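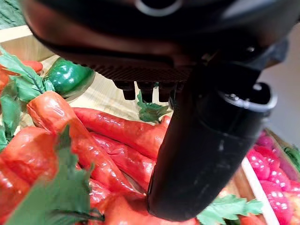
N.º 15 · Página 4

Kostia va a la compra (y se lo toma con calma)

Tú ves una zanahoria y la coges. Punto. Kostia, el robot del laboratorio Drodach, ve una zanahoria y empieza a hacer números. ¿Dónde acaba esa y dónde empieza la de al lado? ¿Aprieto mucho o poco? Si le hablas mientras piensa, ni te contesta (tampoco te contesta después).

Para enseñarle, Murali Lobo y Ehsan Lashari no le escribieron una lista de órdenes. Usaron un método que se llama aprendizaje por imitación y que tú ya conoces: es lo que hace tu hermana pequeña cuando copia todo lo que haces, incluidas las palabrotas. Una persona guía los brazos del robot, coge una verdura, la suelta, y vuelta a empezar. Así 2.153 veces. Murali dice que soñaba con pimientos.
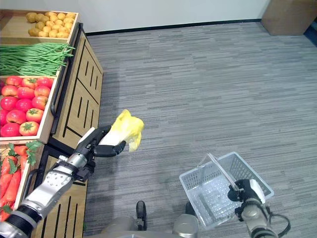 Cada repetición se guarda con lo que ven las cámaras y con la postura de los dedos en cada momento. Después, un programa llamado Awan busca qué tienen en común todas. Con unas 500 repeticiones, Kostia todavía cerraba la mano en el aire, muy convencido. Con todas, acertaba bastante más con las verduras grandes. Las judías verdes le siguen pareciendo una falta de respeto.

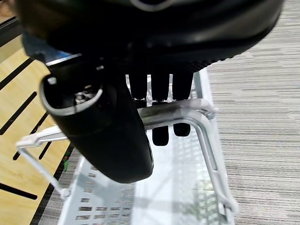
¿Y por qué cuesta tanto un asa?

Un asa es delgada, brilla y encima se mueve. Los dedos tienen que quedar a los dos lados de la barra antes de cerrarse, y un error pequeñito ya lo estropea todo. Ehsan grabó el gesto de la cesta aparte, con mucha paciencia y bastante chocolate.

Prueba en casa: ponte unas manoplas de cocina e intenta levantar un cubo por el asa mirando solo con un ojo.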